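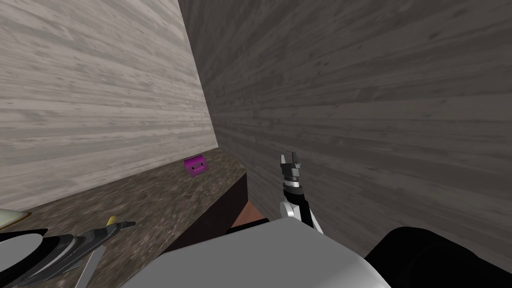
Do I have to seal a granite countertop every year?
Only if it needs it. Leave a puddle of water on it for 15 minutes, and if the stone darkens underneath, seal it.

flamdale_fran
Thanks. The guy who quoted me said every May without fail, for $400 a visit. I asked what happens if I skip one and he looked at me like I'd mentioned skipping a kidney.

gritty647
$400 to wipe something on and wipe it off again. I'm in the wrong business. A bottle of Pirodura lasts me two kitchens and I still have enough left to spill in the garage.

slabhappy
Going to disagree with the puddle people. Dark stone hides everything. Mine passed the water test and then lost a fight with a saucer of olive oil. Test with oil in a corner you don't love.

gritty647
So your advice is to stain it to find out if it stains.

slabhappy
In a corner. Under the toaster. My toaster hasn't complained.

hedik_owner
We have the Hedik quartz and never seal it. Just saying.

flamdale_fran
Quartz isn't granite, but congratulations.

hedik_owner
I said just saying.

mopbucket4
Fran, how old is the counter? Some slabs get resin at the factory and sealer just sits on top and goes hazy. Ask me how I spent last Tuesday. (Buffing. I spent it buffing.)

flamdale_fran
Came with the house, so somewhere between new and Roman. I did the puddle before dinner and it got a little darker by the sink, nowhere else.

mopbucket4
Then do by the sink. Thin coat, wipe it all off before it dries, keep the kids away overnight.

slabhappy
And do the oil test.

flamdale_fran
I am not doing the oil test.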